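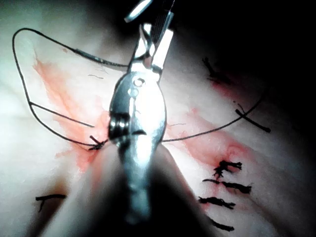 Search this site Search Go

The Long Wait in Jurdale

The clinic in Jurdale opens its phone lines at 7 in the morning, and by 7:30 the line is usually busy. Most of the callers want the same thing. They have been told they need an operation, it is not an emergency, and they would like to know when it will happen.

Jurdale has 3,256 residents and no operating room. It had one until the county hospital shut its surgical wing and moved the staff to Wosar, on the far side of the pass. The building is still there. The ground floor is used for blood draws and physical therapy, and the upstairs is rented to a tax office.

For a hernia, a gallbladder or a bad knee, people in town now drive to Wosar. In good weather the trip takes an hour and a half. In February the road over the pass is often closed before noon, and the appointments that go with it are lost. A canceled slot goes to someone who lives closer, and the person who missed it drops back into the line.

That line had 468 names on it at the start of the year, counting Jurdale and the farms north of it. The hospital sorts them by need, and people with hernias tend to be near the bottom. A hernia can be lived with for a long time. It can also keep a person from lifting a feed sack, carrying a child or working a full shift at the Shehu packing plant, the largest employer in town.

The plant found this out in its own way. Workers who could not lift were moved to light duty, but there are only so many light jobs in a packing plant. Some took unpaid leave. A few quit and did not come back, even after their operations were done.

Last fall the plant and the town agreed to split the cost of a van. It is run by Flisex, a small bus company that already had the school contract, and it makes the trip to Wosar and back on surgery days. It has 20 seats. Patients ride free and can bring one other person. The van leaves at 4 in the morning, which people complain about, but it gets over the pass behind the first plow.

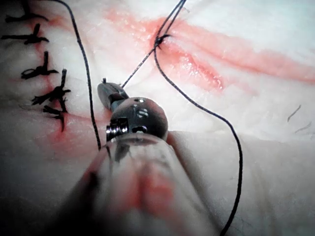

Metal jaws hold the end of a dark suture thread over a pale tissue pad.

The van has not made the list shorter. It has made fewer people miss their turn, and that counts for something in a town where a missed turn can mean 6 more months. It has also changed the ride home. Patients used to lie across the back seat of a relative's car with a pillow held to their stitches. The van has reclining seats and a driver who knows where the bad stretches are and slows down for them.

Follow-up care is still a problem. The surgeons in Wosar want to see their patients two weeks after an operation, and for many people that second trip is harder to arrange than the first. They feel better, they are back at work, and they skip it. The Jurdale clinic has asked to do those visits itself and send its notes over the pass. Wosar has agreed for hernias and gallbladders, but so far not for knees.

The agreement on the van runs through next winter. The town's half comes out of the road budget, and there will be an argument over that in the spring - the same argument as last year, with the same potholes in it.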